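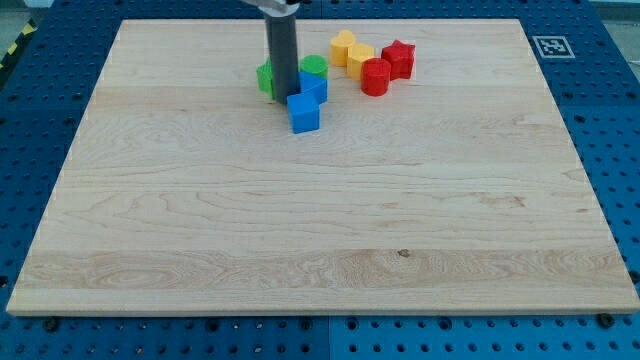

Maple board rocks after oiling one side – can I flatten it again?

Asked by Nadhirah Pillai in Wood and Finishing
Question 1621 – 3 answers

I glued up a maple board in February from planks I bought at the Lo Presti yard. It was flat when it came out of the clamps and flat after sanding. I gave the top two coats of Wumer board oil and left the bottom bare, meaning to get to it the next weekend. I didn't get to it for a month.

Now it rocks when I put it on the kitchen counter. Two opposite corners touch and the other two are up by the thickness of a nickel, maybe a little less. The middle is higher than the long edges if I lay a ruler across it.

What I want to know:

Will oiling the bottom now pull it back, or is it too late for that?
Is it safe to wet the low side and clamp it? I read this on another site and it sounds risky.
If I have to plane it, how much can I take off before it gets too thin? I have a hand plane and a belt sander but no drum sander.

The board is for rolling dough, so I don't need it dead flat, but I can't have it moving around. The house has a wood stove that we ran until the end of March, if that matters.

Answer by Octavian Onu
Marked as accepted

The stove matters more than the oil. A plain oil slows moisture down but doesn't stop it. What probably happened is that one face gave up moisture faster than the other while the room was very dry, and the board cupped. The twist (the two corners) is a separate thing and usually comes from the grain in one or two of the planks.

Do the easy things first.

1. Stand the board on its edge, away from the stove and out of the sun, so air reaches both faces. Leave it for two weeks. If you have a humidity meter, somewhere near 50 percent is a good place for it. Don't lay it flat on anything during this time.

2. Check it again with the ruler. A lot of cup goes away on its own once both faces even out. If it has, oil the bottom and all four edges the same day. End grain takes more than you think, so keep going until it stops soaking in.

3. If it still rocks, it's twist and you'll have to remove wood. Lay it on something you know is flat, mark the two high corners on the underside, and plane across the grain from one marked corner toward the other. Go slowly and check often. Then do the same on top if you care about the top.

I would skip the wet towel and clamps. It works sometimes, but it comes back when the board dries, and it can open a glue joint.

As for thickness, it depends on what you started with, which you didn't say. I'd be fine going down to an inch for dough. Stay off the belt sander for flattening. It digs in at the edges.

One more thing – look at the figure before you plane. Swirly areas and the wood next to a knot tend to tear out. Sharpen first, set the blade for a very light cut, and come at those spots from the side. 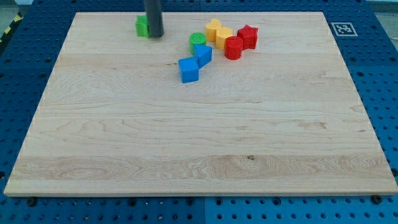 Maple board with wavy grain, a darker band and a small knot.

On a board like that I'd switch to a card scraper for the darker band and plane the rest as usual.

Comments (3)

Nadhirah Pillai: Thank you. It was 1 3/8 inches to start with, sorry, I should have put that in. It's on its edge in the hallway now.

Octavian Onu: Then you have plenty. Give it the full two weeks.

Comfort Adjei: Does the kind of oil make a difference? I use Suvow because it's what the hardware store has.

Answer by Lăcrămioara Vlad

Mine did the same and I put rubber feet on it. Four stick-on ones, with a bit of card under one of them. That was 5 years ago and it's still fine. You can only use one side after that, but I only ever used one side anyway.

Comments (1)

Brândușa Bratu: Get the screw-on kind. Stick-on feet come off if the oil is fresh.

Answer by Comfort Adjei

Try turning it over and putting something heavy on it overnight. I used a case with 12 jars in it. Mine is a Prodham board from a store though, and thinner than yours, so I don't know if it would do much.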